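Femke Desmet doesn't like the word "glitch." She has heard it a lot since March, mostly from people who were not in the room when a laundry robot at Smits closed on the waistband of a pair of jeans and kept pulling until a technician hit the stop.

"A glitch is when your screen flickers," she says. "We had a machine that believed its fingers were open when they were closed. I would call that a fault."

Desmet checks training recordings for Hultier, which collects them for other companies. People fold, carry and sort clothes in ordinary bedrooms using hand-held grippers, and the robot is later trained on what the grippers recorded. The company line, which I read in two separate brochures before we met, is that this makes for safe and natural movement. I asked her if she believes it.

"Natural, sure. Safe is a different claim. The person holding the gripper feels the cloth resist and eases off. That feeling is in her wrist. It doesn't get written down anywhere."
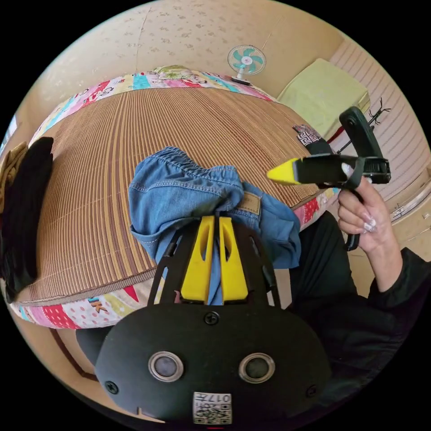
Denim was where it showed up first, she says, and she thinks that should have worried people sooner. A T-shirt forgives a bad finger reading. Jeans are thick at the seams and thin elsewhere, and the robot has to know how far apart its fingers are at every moment. After a software update in the Flondamau, the unit that tracks finger width, the reading could drift by 3 millimeters over a long session.

"Somebody told me 3 millimeters was within tolerance," Desmet says. "Tolerance of what? On a folded hem that is the difference between holding it and not."

She raised it in writing. The reply said the drift would average out over enough recordings. It did no such thing, because it always went the same way. By the time collection was halted, 400 recordings had been marked as good.

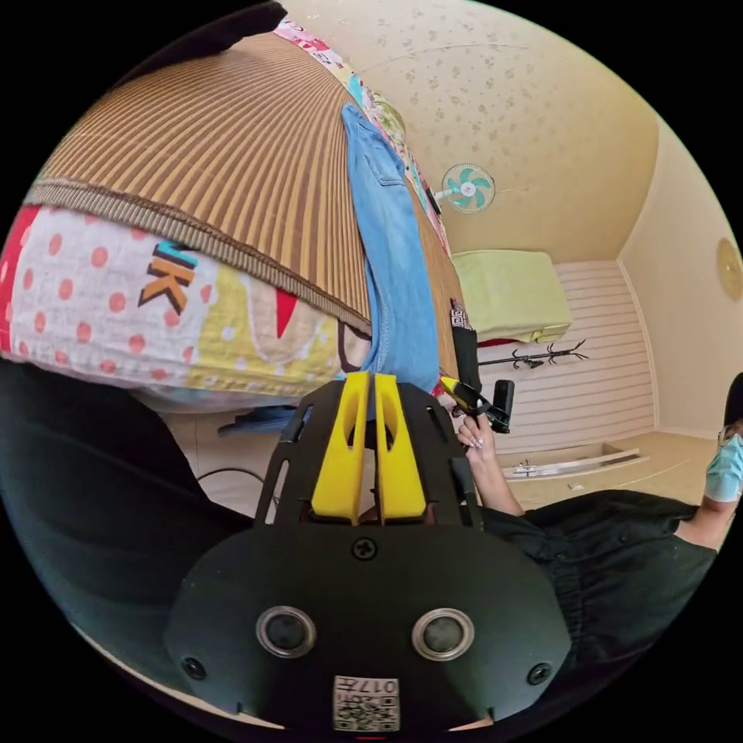

Why did the checks miss it?

The checks compared the width reading with itself from one moment to the next, and a slow drift passes that kind of test every time. A second measurement from outside the gripper would have caught it, and the procedure didn't call for one.

I found this hard to accept and said so. Hultier advertises a five-step review. Desmet went through the steps with me on a sheet of paper, and four of them turned out to look at file size, duration, labels and lighting. The fifth was the width test.

"So five steps, one of which had anything to do with the fingers," she says. "And that was the one that couldn't see the problem."

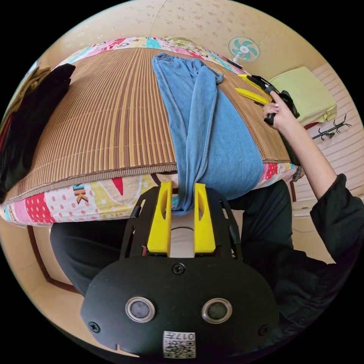

What bothers her more is what happened at the other end. The robot's grip-force limit was supposed to act as a backstop, whatever the training had taught it. Setier, which built the arm, had set that limit high so that heavy wet towels would not be dropped. When the jeans caught, the force stayed under the limit and the arm went on with its job.

The technician had a sore hand for a few days, having tried to free the cloth before reaching for the button. The incident report lists this under "operator behavior." Desmet reads me the phrase twice.

"You can train people to let go of the trousers," she says. "Fine, do that. But he did what anyone does when something is being pulled, and a safety plan has to start from there."

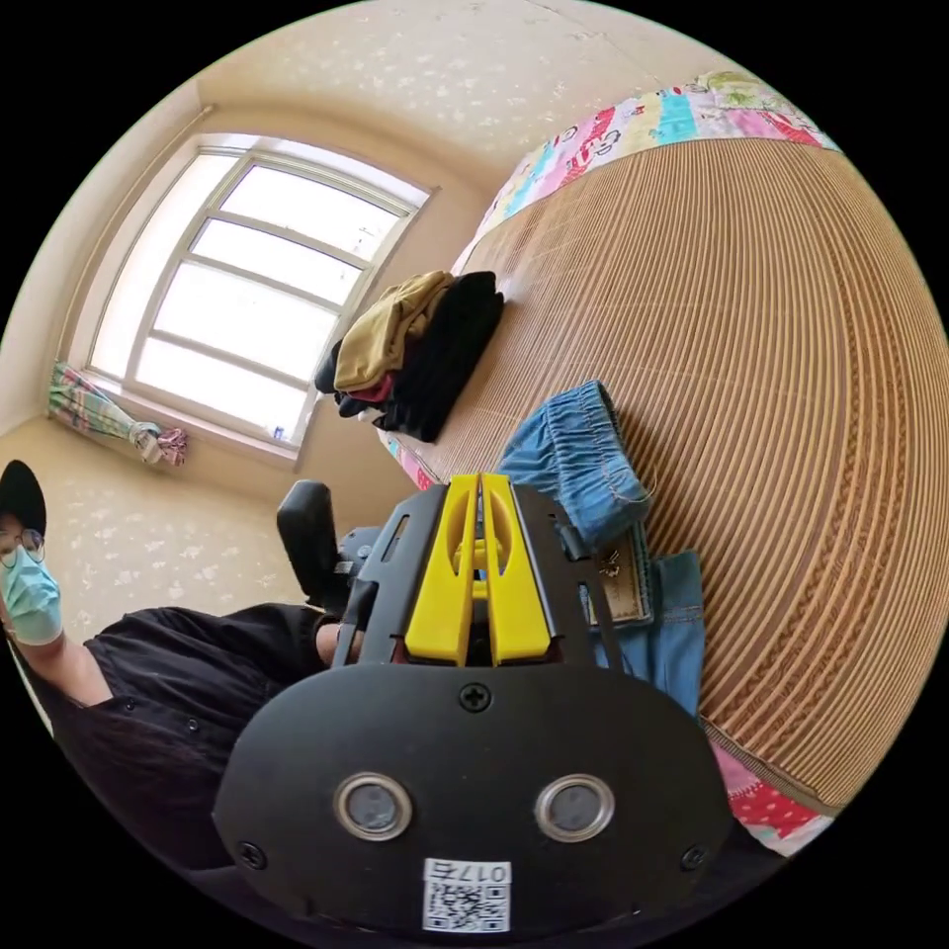 Since then the fingers are closed on a metal gauge at the start and end of each session, and the two readings have to match. It takes 6 minutes. She has already been asked if it could be done once a day, and she said no. The force limit has been lowered for dry items, although the robot still has to be told by a person which items are dry, a detail I did not see in Smits's statement that the matter was "fully resolved."

Would she stand next to the arm while it folded her own clothes? She thinks about it for longer than I expected.

"With the stop button in my hand," she says. "And I'd like to see the gauge readings first."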